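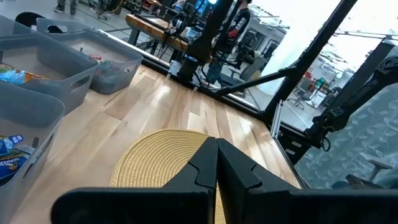 **How full can a snack bin be before it has to be split into two?**

Fill a bin to the lower edge of the handle cutouts and stop there. Anything above that line goes into a second bin.

## 4.2 Sorting snacks at the table

These steps apply to the Grurent open bins and to any similar bin with cutout handles.

1. Wipe the tabletop and let it dry.
2. Lay the woven placemat flat in the middle of the work area. It marks the sorting spot.
3. Line up the bins along one side of the table, handles facing out. Leave a hand's width between the last bin and the table edge.
4. Place one package at a time on the placemat and read the date.
5. Put bagged snacks in the front bins. Small loose items go in the back bin.
6. Stand bags upright where they fit. Do not fold or press them to gain space.
7. Set aside any package with an open seam.

**Note:** Load limit is 5 kg per bin. The limit applies to lifting by both handles — a bin lifted by one handle can twist and spill.

**Note:** Bags that are mostly air reach the fill line long before the load limit. Go by whichever comes first.

**Caution:** Do not slide a loaded bin across bare planks. Grit under the base scratches the finish. Lift it, or put a cloth under it.

## 4.3 Cleaning the placemat

1. Shake out crumbs over a trash can.
2. Wipe along the coils with a damp cloth, working from the center out.
3. Dry flat for 10 hours. Do not hang.

**Caution:** Do not soak woven mats or put them in the dishwasher.

Replacement bins are ordered through Shahnaz Bepari, Prundham store room, shelf 72.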